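Dried out markers – any way to bring them back?

Posted in Crafts & Kids, 2019-11-04

Hi all, I do a drawing afternoon at our library branch and I've inherited a huge bin of water-based markers. I'd guess half of them are scratchy or don't write at all. Our supply money for the year is already spent, so before I throw out a couple of shopping bags' worth I'd love to know if any of them can be saved. Most are the Halta washable ones with the fat tips, plus a bunch of thin Zuvov ones in really nice colors (I'd hate to lose those!). I already tried running a few under the tap and got a puddle of purple in the sink and a marker that wrote for maybe a minute. What am I doing wrong?

inkypaws

Too much water and not enough patience, I'd say! I did the same thing the first time. The tap just washes the ink out of the tip. Put a tiny bit of lukewarm water in a jar lid, dip only the tip for 2 seconds, cap it tight and leave it lying flat overnight. Don't test it after an hour, I know it's tempting. In the morning scribble on scrap paper until the color evens out.

If the tip is mushed in, grab it with tweezers, pull it straight out and flip it around – a lot of the thin ones have a usable point on the other end. I don't know if that goes for Zuvov, I've never had those, so try it on an ugly color first.

And check the caps. Kids swap them, and a cap that's a hair too loose will kill a good marker in a week.

marlowe_91

just toss them, they're cheap

gluestick mom

I wouldn't toss them all, but I would sort before you rescue anything. I wasted a whole evening dipping markers that were simply empty. What I do now is dump everything out on a big table, try every single one on the back of an old poster, and make a pile for good, a pile for faint and a pile for dead.

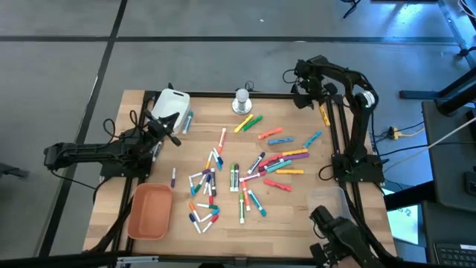

The faint pile is where the dipping trick pays off. For me the dead ones hardly ever come back, so those get pulled apart and soaked in a little jar for watercolor, one color family per jar. My kids like that better than the markers. It does go moldy after a few weeks, so make small batches and keep them in the fridge with a label on!

One more thing, if any of yours say permanent on the barrel, water won't do a thing. Those need rubbing alcohol, and I'd do that at home with a window open, away from the kids.

Oh, and store them lying down. I used to stand mine up in mugs with the tips in the air and they all went pale on me.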